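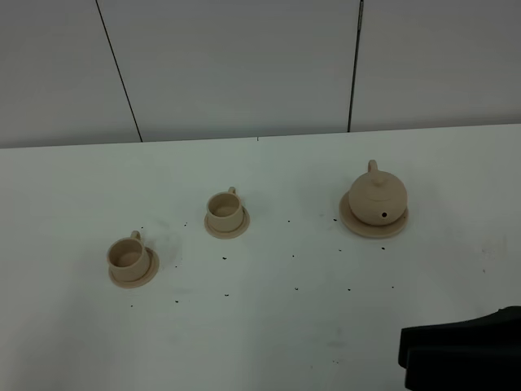

素坯

我姐姐坚持说那套茶具是外婆从弗鲁姆登（Flumden）带回来的。她说这话的时候正往白桌面上摆杯子，每只杯子底下先垫好碟子，壶底下垫那只最大的，摆得很慢，像在给人布置祭台。

我说，外婆去没去过弗鲁姆登还是个问题。

“去过。住了3年。”

“谁说的？”

“妈说的。”

妈还说过外公会拉手风琴。外公下葬以后，我们把阁楼翻到底，翻出来一只手风琴盒子，里面装的是换季的窗帘。所以妈说的话，我一向打个折扣再听。姐姐不打折扣，她觉得折扣是对死人的不敬。我们俩从小为这个吵，吵到现在头发都白了一半，题目没换过。

茶具是沙子的颜色，浅，哑，摸上去微微发涩。没有釉，没有花，没有字。我把壶翻过来看过，又把碟子一只一只翻过来看过，没有款，连个指甲划的记号都没有。一套真从外国窑里出来的东西，总该有人愿意在底下认个账吧。姐姐说好东西不需要款。我说卖假货的也是这么讲的。

“你又没打算卖。”她说。

“你打算。”

她没接话，把壶在碟子上转了一点，让壶嘴冲着我。壶嘴那个小孔黑黑的，正对着我的胸口。我挪了挪椅子。

瓦拉的信

事情是从一封信开始的。信封上印着瓦拉（Wala），一家拍卖行，说是在整理一批私人藏品的资料，听闻府上存有布库尔（Bucur）窑的素坯茶具，不知能否一观。落款是2024年6月。姐姐把这封信读给我听了好几遍，每读一遍，“府上”两个字就重一点。

我先问她，他们是怎么“听闻”的。

她说可能是邻居。我说邻居连我们家有几口人都弄不清楚。她说那就是教会里的人。我说教会里的人只见过咱们家的玻璃杯，还是缺了口的那种。她把信折起来，放进毛衣口袋，说我这个人活该一辈子买不到便宜东西，总以为便宜后面有鬼。

我后来自己查了查。瓦拉这家拍卖行确实有，门面在一间干洗店楼上，接电话的女士声音很好听，就是问什么都说“这个要看实物”。我问她布库尔窑在什么地方，她说这个要看实物。我问她一个地方怎么看实物，她笑了，说先生您真风趣，然后请我留下姓名和住址。我挂了。

姐姐却已经把我们的地址给了她，顺带还给了我的电话。

那几天她把茶具从柜子里请出来，再也没放回去。吃饭我们挪到厨房，端着碗站着吃，因为大桌子要留给外婆。有一回我把报纸搁在桌角上，她走过来拿掉，一句话也没说。我想起小时候发烧，妈也这样从我床上拿掉漫画书。

我趁她出门买菜，坐下来认真看了一个下午。

我想找的是茶渍。外婆喝浓茶，喝到牙齿发黄，这一点没人跟我争，照片里都看得见。没上釉的东西吃颜色，浓茶喝上三年，杯子里面早该是一圈一圈的褐。我把杯子凑到窗口看，杯子里面比外面暗一些，可那是影子。我用手指抹了一圈，指头上干干净净。我又闻了闻，闻到的是柜子的味道，就是樟脑和旧纸混在一起的那种。

再看杯把，那么小一个圈。外婆的手我记得，指节粗得戒指摘不下来，后来是护士用肥皂水弄下来的。那样的手指头，伸进这么小的圈里去，我很难相信。姐姐回来我把这一条讲给她听，她说外婆年轻的时候手不那样。我说你又没见过她年轻的时候。她说你也没见过。

这倒是真的，我只好去洗菜。

洗菜的时候我又想到一条。素坯，严格讲，是没做完的东西，本来还应该再上一道釉，再进一次窑。谁会千里迢迢带一套没做完的茶具回家？姐姐说有人就喜欢那样的。我说好，那万一它连陶土都不是呢，现在什么都能做出这种样子来，灰扑扑的，粗粗的，看着像有年头。她把刀放下，说你今天晚上自己做饭。

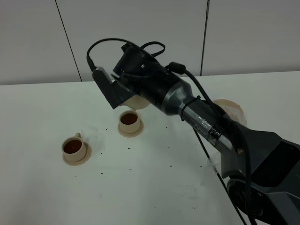 罗尔特比的橱窗

我有我的说法，只是拖了很久才肯讲出来。

我认为那套茶具来自罗尔特比（Roltby）百货。百货公司早就关了，楼还在，现在一层卖手机壳。外婆在那里做过16年，先在布料柜，后来调去帮忙布置橱窗。橱窗里要摆一张铺好的桌子，桌上要有面包、有水果、有茶具，面包是石膏的，葡萄是蜡的，茶具嘛，从街上隔着玻璃看，只要有个茶具的形状就够了。没有花，是怕跟桌布抢。没有釉，是怕灯一照反光。没有款，是因为谁会给一件道具盖章。

每换一次季，旧的道具就让员工挑走。家里那盘蜡葡萄就是这么来的，我七岁那年咬过一口，牙印留了很多年。

我把这套道理讲给姐姐听，自认为讲得滴水不漏。她听完，问我：“那弗鲁姆登呢？”

“没有弗鲁姆登。”

“妈为什么要编一个弗鲁姆登？”

这个我答不上来。我说也许是外婆自己编的，讲给妈听，妈讲给你听，一手一手传下来，越传越像真的。姐姐说，一个在橱窗里摆石膏面包的女人，为什么单单挑弗鲁姆登来编，不挑巴黎？她说这话时声音发紧，我听得出她等这一句等了好几天。

我承认这一句有分量。要撒谎，人总是往大地方撒。弗鲁姆登我查过，地图上要放大好几次才出来，有一条河，一个车站，车站每天停2趟车。一个人要是凭空给自己造一段外国经历，造到那种地方去，也太不会享受了。

可是有分量不等于是证据。我这么跟她讲了，她说我该去当法官。我说法官也得看卷宗。她说卷宗就在桌上，你看不懂罢了。

看实物的人

十月，瓦拉的人总算来了。

来的是个年轻人，西装的袖子长了一截，皮鞋倒是好皮鞋。他进门先夸我们的楼梯。我们的楼梯没有什么可夸的，我从那时起就不再相信他。

姐姐给他倒了水，用的是缺口的玻璃杯。他绕着桌子走，弯下腰，直起来，又弯下腰。他不碰东西，两只手背在后面，我猜是有人教过他，也可能是他不懂该碰哪里。他看壶盖上那颗圆钮看了半天，说：“很有布库尔的味道。”

我问他布库尔是什么味道。

他说比较朴素，比较内敛。我说那我们家的拖把也很有布库尔的味道。姐姐在桌子底下踢我，踢得很准，她从小就准。

年轻人一点不恼，拿出一个本子，写了几行。他问原先是不是更多，一般这种是6杯一壶。姐姐立刻说是，原先是全的，搬家时丢了。这件事我这辈子第一次听说。我看着她，她看着窗户。她的脸有一点红，可是背挺得很直，那姿势跟妈讲手风琴的时候一模一样。

那一刻我几乎有点佩服她。我一直以为故事是从上面传下来的，一代一代走样，没想过走样的那一下会当着我的面发生，在我家客厅，还配着一杯自来水。

年轻人合上本子，说如果是全的，他可以报一个很好的数；不全，就要拿回去请老师看，看的费用由我们先垫付，成交后再退。

“垫付。”我说。

“是行规。”

“哪一行的规？”

他又去夸楼梯。

我等着姐姐去拿钱包。钱包就在门口的篮子里，我甚至已经把要说的话在嘴里排好了，从干洗店楼上说起，一直说到蜡葡萄。结果她站起来，把壶往桌子里面推了推，说：“那不看了。”

“您可以再考虑考虑。”

“外婆的东西，不出门。”

年轻人走的时候在楼梯上绊了一下。我听见他骂了一句，骂的就是那楼梯。

水开了

晚上我们还是站在厨房里吃饭。我问她，既然早就不想卖，折腾这几个月干什么。她说她想卖的，后来又不想了。我问什么时候不想的。她说他问是不是6杯的时候，她一张嘴就是一个谎，说完自己吓了一跳，觉得再往下讲，外婆连最后一点真的都要让她讲没了。

“哪一点是真的？”我问。

她没理我，去烧水。

水开了，她把茶叶抓进那把壶里，抓得很多，是外婆的抓法。我说你别，没上釉的，不知道是什么做的，漏一桌子，说不定还有毒。她说你不是说它是道具吗，道具漏了正好，你赢了。

她盖上壶盖，端到大桌上去，放回那只大碟子里。我拿了块抹布跟过去，坐下来守着。我守得很仔细，眼睛就盯着碟子的边沿，等那一圈水渗出来。

等了一会儿，没有渗。我说再等等，这种东西慢。

她倒了茶，推一杯到我面前。我用手指去勾那个小圈，勾不进去，只好两手捧着。茶很浓，有一点土味，也可能是樟脑。我喝了一口，问她弗鲁姆登那条河叫什么名字。

她说不知道，妈没讲过。

我把抹布叠好，放在手边，又看了一眼碟子。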